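Group members: Matilde Cordeiro, Hsiu-ying Chiang, Agnes Eide
Supervisor: Azadeh Ghorbani

# Missed appointments for the newborn hearing recheck at the Ciscombe clinic

## Background

Babies born at Ciscombe have a hearing test before they go home. The test takes a few minutes and is usually done while the baby sleeps. A small probe is placed in the ear, plays soft clicks, and picks up the faint sound that a working inner ear sends back. If there is no clear response in one or both ears, the family is asked to come back for a recheck as an outpatient.

Most babies who are called back turn out to hear normally. Fluid left in the ear after birth, a restless baby or a noisy room can all lead to an unclear result. For the few who do have a hearing loss, an early diagnosis matters a lot, as language starts to develop in the first months of life. A family that misses the recheck may not find out until the child is late to talk.

Our supervisor suggested the topic after hearing from Leonor Abreu, the lead screener at Ciscombe, that too many families were not coming back. We wanted to find out how many rechecks were missed and what parents had understood when they left the hospital.

## What we did

We used two sources. The first was the clinic's appointment list for babies referred from the first test. Leonor Abreu removed names, addresses and record numbers before we received it. The list gave the baby's age at the appointment, whether one or both ears were referred, the time of day of the booking, which town the family lived in, and whether they attended.

The second source was a short phone interview with parents who had missed the first recheck date. Hsiu-ying wrote the questions and Agnes made most of the calls. We kept the interview to seven questions so that it could be done during a feed or a nap.

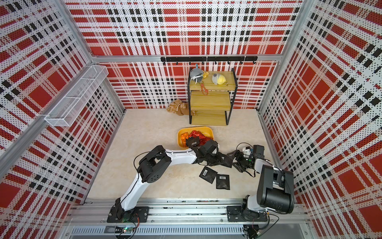 Parents were told that taking part was voluntary and that their answers would not affect their child's care. Three of the interviews were done through an interpreter. We did not record the calls. The person calling took notes and read the main points back to the parent at the end, and a second group member then sorted the notes by theme. Where two of us disagreed on a theme, the third decided.

We had planned to interview parents who did attend as well, but we ran out of time. This is a weakness, and we come back to it below.

## Results from the appointment list

The list held 406 babies. Of these, 131 did not attend the first recheck date they were given. That is 32 percent, or close to one in three.

Families from Clunard and Wallin missed more appointments than families who lived in Ciscombe itself. Both towns are served by the same bus, and the last one back leaves at 4:40 in the afternoon. Late afternoon bookings were missed more often than morning ones for these families. For families in Ciscombe the time of day made little difference.

Babies referred in both ears were more likely to be brought back than babies referred in one ear. We expected this. Several parents told us that they had been less worried because "the other ear was fine".

The gap between the first test and the recheck also seemed to matter. The longer the wait, the more appointments were missed – but the longest waits were mostly in July, when one of the screeners was on leave and many families were away. We can't separate these two things with the data we have.

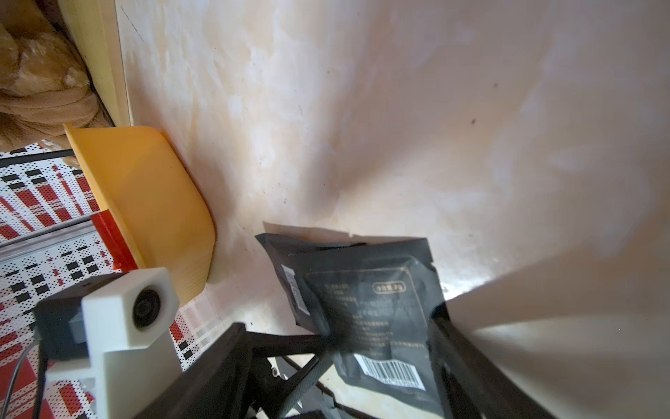
## Results from the interviews

**What parents remembered being told**

Most parents remembered that a hearing test had been done. Fewer remembered being told that a second test was needed. Some thought the recheck was optional, and some thought the hospital would call only if something was wrong. One mother said she had been given the leaflet together with the discharge papers and did not see it until two weeks later.

The wording came up often. Screeners are trained not to frighten parents, so they tend to say that the result was "probably just fluid". Parents heard this as good news and stopped thinking about it.

**Practical reasons**

Transport was the reason given most often by parents in Clunard and Wallin. Others mentioned recovery after a cesarean, an older child with no one to look after them, and a letter that went to an old address. A few had tried to change the date but could not get through on the phone.

**Signs at home**

Many parents said they had decided for themselves that the baby could hear, usually from a startle at a door or a dog. A baby with a mild loss, or a loss in one ear, can still startle at a loud noise. None of the parents we spoke to recalled this being explained.

## Limits

We only looked at one clinic, and we only spoke to parents who missed the appointment. Parents who attended may have been just as confused by the leaflet. We also could not reach everyone, and families who had moved or changed numbers are missing from the interviews.

## Suggestions to the clinic

- Book the recheck before the family leaves the ward and write the date on the front of the leaflet.
- Offer morning times to families from Clunard and Wallin first.
- Replace "probably just fluid" with a sentence that says the test could not show whether the baby hears well, and that a second one is needed.
- Send a text reminder with a number that can be used to change the date.
- Ask whether rechecks could be done at the Altard health center one morning a month.

Leonor Abreu has read the suggestions and plans to try the first and the fourth. The leaflet text has to go through the hospital's own review before it can be changed. Our draft of the new wording is in Appendix B, and the interview questions are in Appendix A.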